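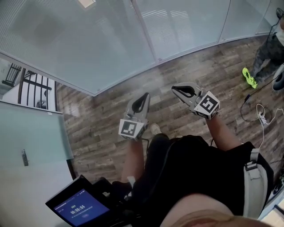 1/ New job title, same building. A thread on going from packing shelves at Trusier to wearing grippers for a living, because my DMs are full of "wait, what do you do now??"

2/ Short version: I hold two grippers, I do ordinary stuff with them, and it gets recorded so the robots on the packing floor can learn from it. Backpack on, timer running, go. My mom thinks I'm making movies.

3/ There are seven of us on it so far, all from the floor. Sosina Yilma ran returns before this. I did boxes and tape for five years, so my hands know boxes and tape. That's pretty much why they asked me.

4/ Weirdest part is how slow you get. With my own fingers I can fold a mailer while yelling across the room about lunch. With grippers I'm thinking about every single pinch. First week I went home tired in my forearms AND my brain.

5/ You also find out how much you do without noticing. I nudge a box with my hip. I hold the tape end against my thumb. Can't do either one now, so I had to come up with a whole new way to close a carton (it's ugly but it works).

6/ My best day so far is 372 clips. Wubit Feyisa says the number doesn't matter and then asks me for the number every afternoon, so.

7/ OK the question everyone's really asking. Am I teaching a robot to take my job? I don't know! I asked in the June meeting, in front of people, and got "we expect roles to shift." Mine did shift. I'd like that in writing for the folks still on the line.

8/ What has changed already: the Fumley line runs with fewer people at night. They moved to days, same pay, no layoffs. Two of them hate days. One has a kid in school and is thrilled -- she gets dinner at home now.

9/ What I'd push for if anyone upstairs reads this: let the floor pick which tasks get recorded first. Start with the bottom-shelf lifting, please. My back would like a robot for that one. Leave gift wrap for last, people fight over gift wrap.

10/ And pay the recording work as its own grade. Right now it's my old rate plus a little extra per shift. Sosina's been writing up what we do all day so there's something to point at when we ask. It's already pretty long.

11/ Somebody asked if it's boring. Sometimes, yeah, by 3 p.m. for sure. But I sit down between sets, which never happened on boxes, and my knees have opinions about that -- good ones.

12/ Will answer questions tonight after I eat. Not the ones about salary, Kevin.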